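Getting a slow Windows laptop through a big update

My old laptop takes ages over the big updates, so I start mine on a Sunday morning and go and do something else. These are the little habits I swear by!

1. Clear some space first
Empty the recycle bin, then run Disk Clean-up. Mine was hanging on to some 300 old installer files (no idea why).

2. Plug it in and put the kettle on
Don't trust the battery, even if it says it's full. And leave the lid up, or it may well go to sleep on you.
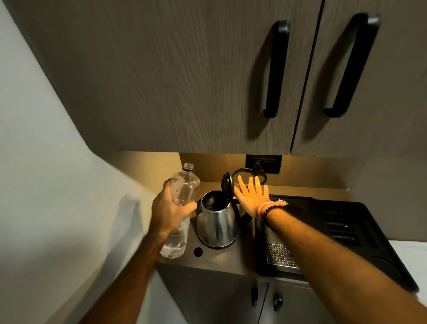
3. Restart it twice
Once when it asks, and once more after you've logged in. Marijke laughed at me for this, but her printer came back the second time round.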